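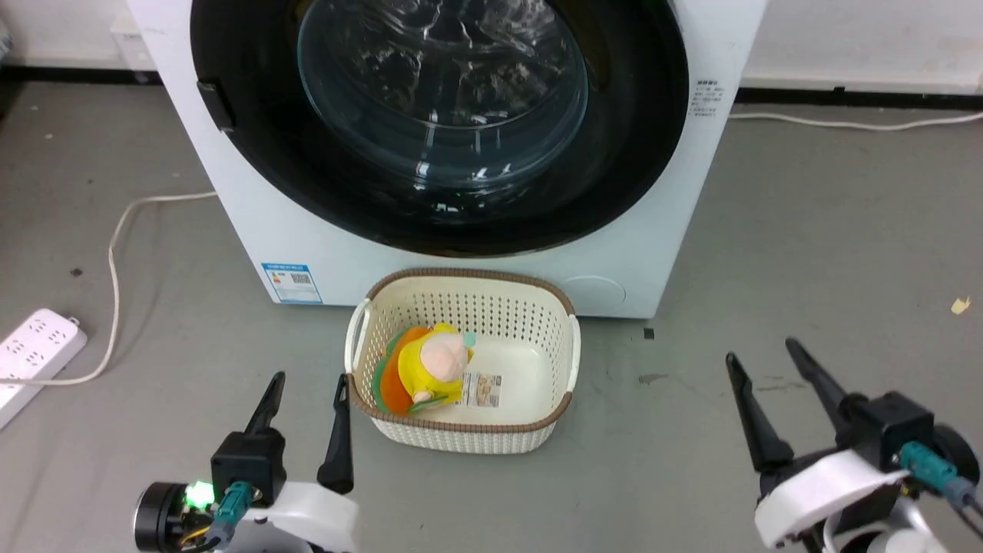 The Enville Guesthouse opens its garden wing

We've been wanting to write this one for months! The garden wing at the Enville opened in January, and after a two-night stay we're already trying to work out when we can get back. It sits behind the old Rakdale railroad hotel, across a small courtyard with fig trees, and every room on the lower floor has its own door to the outside (bring slippers, the stone gets cold in the morning).

Ask for one of the 3 corner rooms if you can. They have deep window seats and a view down to the Imia River, and the late light in there is just lovely. Breakfast runs until 11, with rye bread from Shevchuk Bakery across the street and a plum jam that we went back for more than once. Dinner is served 5 nights a week in the main building, and guests in the wing can have it carried over to their rooms.

The walking is great too. The river path starts at the back gate and goes all the way to the mill, and the front desk lends out maps and rain jackets. If you like a climb, Rakdale Knob tops out at 3,942 feet and the trail is well marked.

Newsletter readers who book by 3/6/26 get late checkout. Mention the newsletter when you call, and say hello to the cat.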